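CRJ 214: Police Practice and Public Safety
Handout 6 - Vehicle Pursuits and the Decision to Discontinue
Instructor: Mei Ambrose
Issued 22 January 2025

Reading: Casebook, Unit 2, sections on pursuit policy and civil liability.

1. Definition
For the purposes of this course, a pursuit begins when a driver who has been given a clear signal to stop makes a deliberate effort to avoid stopping. A driver who continues at normal speed to a lighted parking lot is not fleeing, and reports should not describe that conduct as a pursuit.

2. The balancing test
Most written policies require the officer to weigh the need for immediate arrest against the danger created by the chase. Relevant factors include the seriousness of the suspected offense, traffic, weather, time of day, the presence of passengers, and whether the driver has been identified. An identified driver can often be arrested later at a known address.

3. Role of the supervisor
The supervisor monitors the radio, limits the number of units involved, and may end the pursuit at any time. An order to discontinue is not open to debate on the air. Units turn off lights and sirens, return to the posted speed, and report their location.

4. Case study: Leden to Mesinau
A stolen delivery van was followed from Leden through Dabbas on Route 50. The dispatch record, file 2409, shows that the supervisor first asked for traffic conditions after the van had entered a school zone. Students should read the radio log closely and mark each point at which the decision to continue could have been reviewed - including those at which no one spoke.

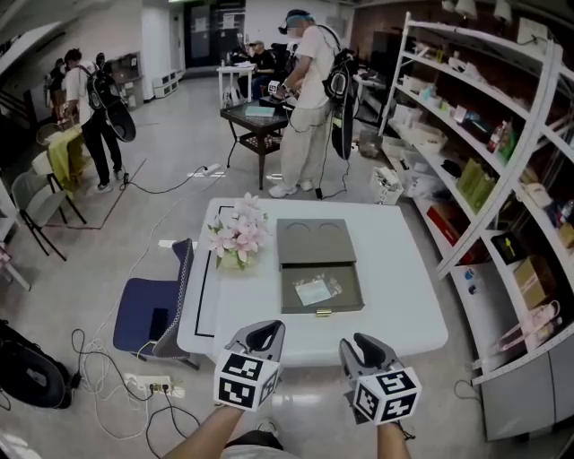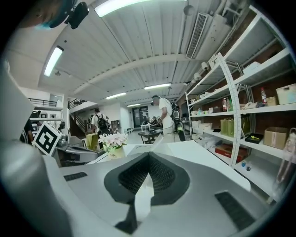

5. Crossing jurisdictions
When a pursuit enters a neighboring jurisdiction, the first agency keeps primary responsibility unless control is formally handed over. In the case study, the Bivach department joined without being asked, and the two agencies were on separate channels. Compare this with the model agreement on page 554 of the casebook.

6. Written assignment
Prepare a memorandum of two pages addressed to the chief of the Leden department. State whether the pursuit complied with policy and recommend one change. Memoranda are due at the first class meeting in March. Late work requires prior written approval from the instructor.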